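Subject: Re: [gripper-users] tracking lost in fast moves, tool then reports wrong pose
From: Baltasar Yáñez
Date: Monday, 4:10 PM

On Monday, Lilano support wrote:
> Thanks for the logs. We see the jump in the pose trace but we can't
> tell from the numbers alone whether the camera lost its features or
> the IMU saturated. Can you say what the operator was doing at that
> moment, and whether exposure was on auto? Also, which firmware is on
> the tool, and has the mount been opened since it left the factory?

Answers in order.

The operator was picking up clothes from a bed by hand, with the tool open, moving from one item to the next. It's the same task we ran all through February on the older Paltano tools without this fault. Exposure was on auto. I have since fixed it at 2000 microseconds on one unit and left the other alone, so we can compare.

Firmware is the one that came with the Clitura release. The mount has not been opened on either unit.

What happens is that the pose is fine through slow moves. Then there is a quick swing of the wrist, the tracker drops out, and when it comes back it reports a position 60 mm off from where it was. It does not flag this. The status stays at OK the whole time, and the recording goes into the set as good. I found it only when I replayed 6 recordings and the gripper went through the mattress in the viewer.

The false OK is what worries me more than the drift. Gallardo replays these paths on a real arm. An offset of 60 mm downward over a bed pushes into something soft, but over a table it would be a collision. I have asked them to stop replaying anything from these two units until we have a check in place. They have also turned the force limit down.

I went through the video from one of the bad recordings. The blur is heavy enough that the cloud print on the duvet turns into streaks, so I lean toward lost features — but I can't rule out the IMU.

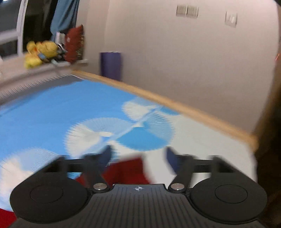

Gripper open over the duvet, red fabric between the fingers, heavy motion blur.

Two questions back to you. Is there a setting that makes the tracker report a dropout instead of filling the gap? And what is the gyro range on this firmware? Our trace flattens at 800 degrees per second, and I would like to know if that's the sensor or a clamp in the software.

I can send the full recording if you give me somewhere to upload it. The list server rejects the attachment.

Baltasar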